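Home Guides Packing Scales Postage Ask us
Search the guides Go

How I set up a weighing and bagging table

I've packed a lot of soft parcels in mailer bags now, and most of my early mistakes came from a messy table. So start with the table! Clear everything off, wipe it down, and put the scale in the middle where you can read the display without leaning.

Next, a crate. I like an open plastic one on the left, at a slight angle (my wrist prefers it, yours may not). Bags go beside it. Switch the scale on with nothing on the tray, wait for it to settle, then press tare. If you weigh things in a tub, put the tub on first and tare after that - I've forgotten this more often than I'd like to admit.

Check your scale's limit too. Mine stops at 3000 g, and anything heavier goes on the old Guritz by the door.
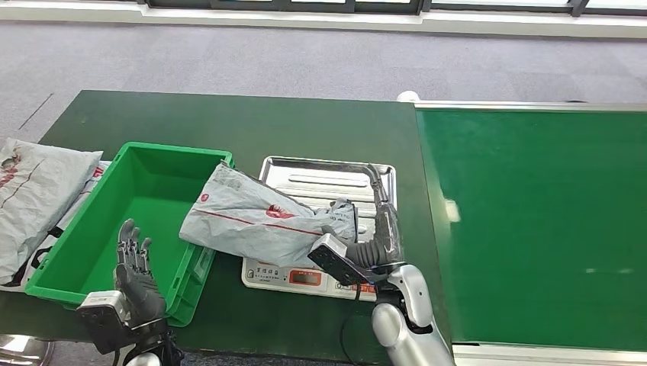
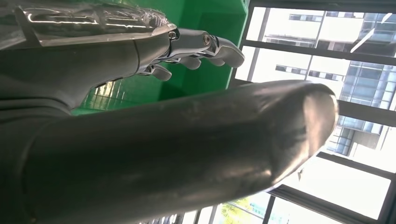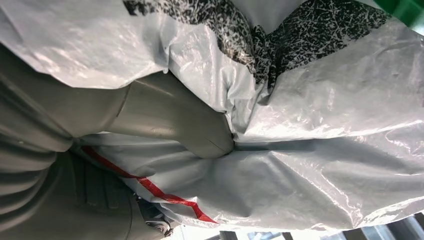
Laveo Packing Room - Guides and Training

Now for the bagging:

1. Give the empty bag a good shake and run a hand inside to open the corners.
2. Slide the item in flat, long side first, and push it right to the bottom.
3. Press the air out from the bottom towards the mouth. Thin plastic creases like mad, so pinch a fold and pull gently until it lies flatter.
4. Peel the strip, fold the flap over and press along it for a count of six.
5. Weigh it sealed, with the label on. Keep the corners off the table or you'll get a light reading.

Write the weight down straight away. Þórarinn Zoëga taught me to pencil it on the back of the order slip, and I still do, even with the Betent sheet open next to me.

A crate of mine takes nearly 48 small parcels, but I stop well before that as the bottom ones get squashed. Big crumpled bags I leave out and do last, one at a time, so they don't spring open on top of everything else.

If the reading wanders, look for a draught or a bag touching the side of the tray. Still wandering? Try new batteries, then take it off the table and start again with tare.

Contact the packing room | © Laveo | Page updated 7/28/24 | Back to top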